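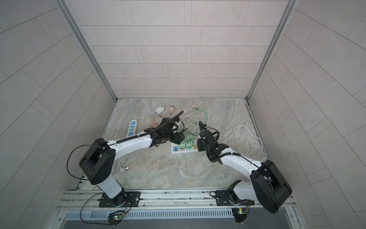 Two arms over the cable muddle, Skenwood bench

Florencia Orellana wrote:
> Do you guide the arms by hand for the plugs, or drive them remotely?

Remote, all the way! I tried hand-guiding in September and my own elbows kept getting in the road.

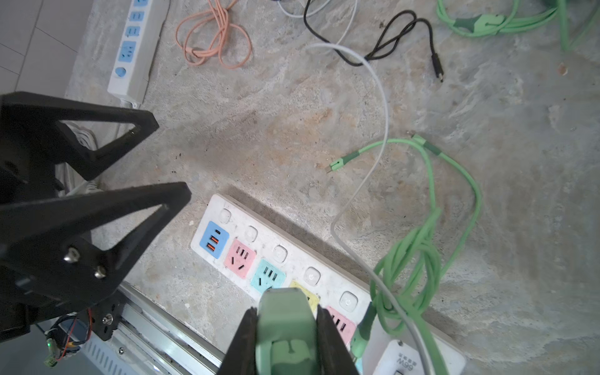
Go slowly once you've got hold of a plug. Carol Inskip does hers at a crawl and they replay beautifully.

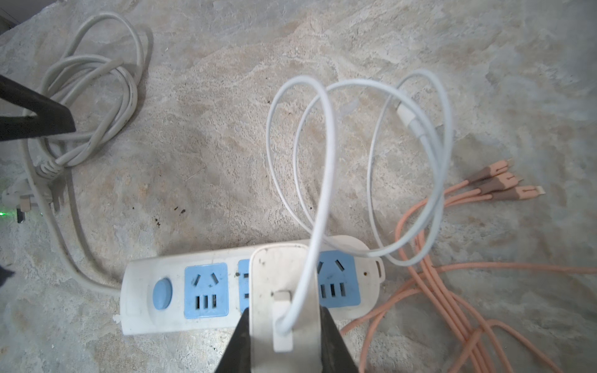
Chargers with the lead still in them are my favourite. Grip the block, leave the lead alone, and keep any fumbles in the recording (Oluwaseun disagrees, ask him!). We've got 34 good runs and I'm itching to do more.
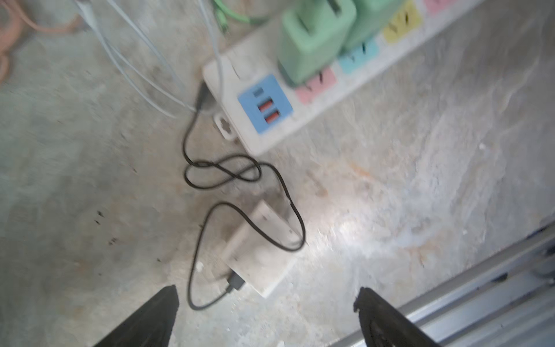 Fingers apart, white block between them

Clive Bickerstaff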